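About Astora

Astora tests household claims. A label says a thing lasts twice as long, holds twice as much or cleans in half the time, and we buy it at a store, at full price, and check. We started in March with one cupboard of products and a strong suspicion that most of the words on the packaging were there to fill space.
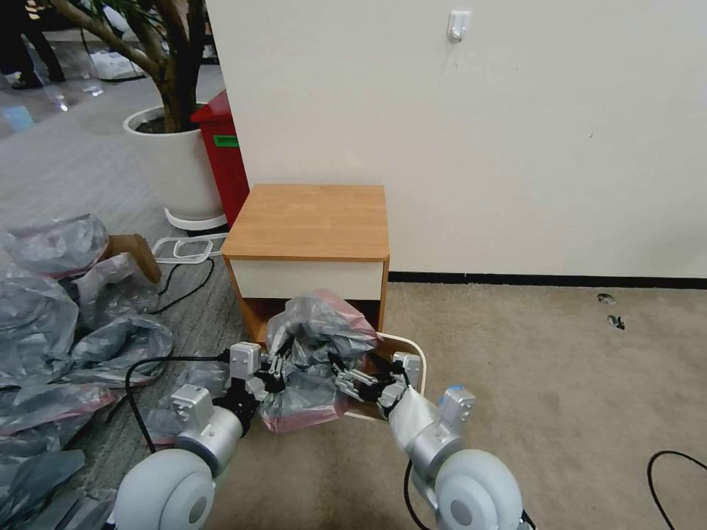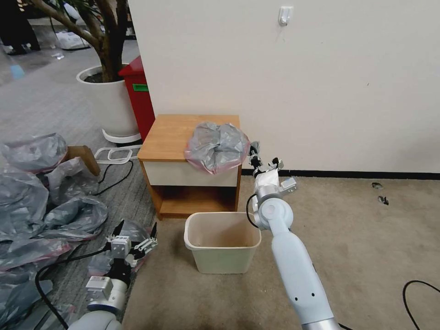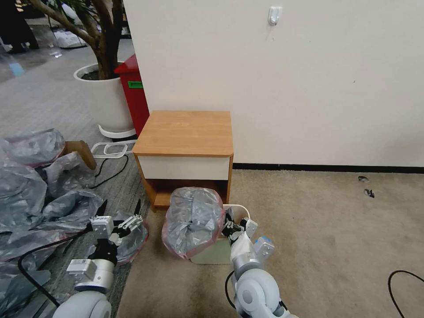
The nightstand and the gray plastic bag, three views.

We have now gone through 217 claims. Of those, 80 held up well enough that we would repeat them to a friend. The rest were vague, unprovable or plain wrong, and vague was the biggest group by far. What does "advanced freshness" mean? We have asked plenty of times and still don't know.

We don't take free samples. We don't run ads, and we don't hand out badges, seals or stars — we have seen too many of those on things that fell apart. If we change our minds about a product, the old write-up stays online with the new one under it.

Our work comes out in 3 series. Groko covers kitchen and food storage. Mirani covers cleaning and laundry, and gets the most angry mail. Beter is the newest and looks at anything sold as "green," a word we think should cost money to use.

You should be sceptical of us too. We are a small company, our test rooms are ordinary rooms, and a result from an ordinary room is only worth so much. Each report says how many of an item we bought and what we did with it. If the method looks weak to you, write and say so. Several reports have been redone that way.

Astora is paid for by 2000 subscribers. They get the reports early and have no say in what we test, though some of them try.

Page last updated 2021-12-14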